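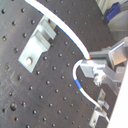 Camurdale refits shared optics benches

2019-02-18 – The instrument workshop at Camurdale has started putting its shared optical breadboards back into service after a refit that began in January. The work covers 6 boards in two rooms and replaces the mixed clamping hardware that had built up over the years.

The boards are dark gray and matte, with a regular grid of small tapped holes. Parts are held by bare aluminum L-shaped brackets with a stepped upper section, fastened through the foot with a single bolt. The step gives two ledges at different heights. Zurkcombe machined 48 of the brackets for the project, and 42 passed inspection on delivery. The rest went back for rework on the foot, which was out of flatness.

Scuffs and light scratches on the surfaces were left alone. The workshop does not plan to refinish any board unless a bracket will not sit flat. Holes with rust marks around the rim are to be cleaned and checked with a thread gauge before they are used again. Of the holes tested so far, 33 needed a tap run through them – most were near the corners.

Cable routing is also covered by the new bench rules. Cables must be laid in a wide curve clear of the brackets, with no tight bends at the tip.

Vustine and Joly, the two groups with the most bench time, get the first finished boards. Booking for the second room stays closed until the remaining brackets are returned.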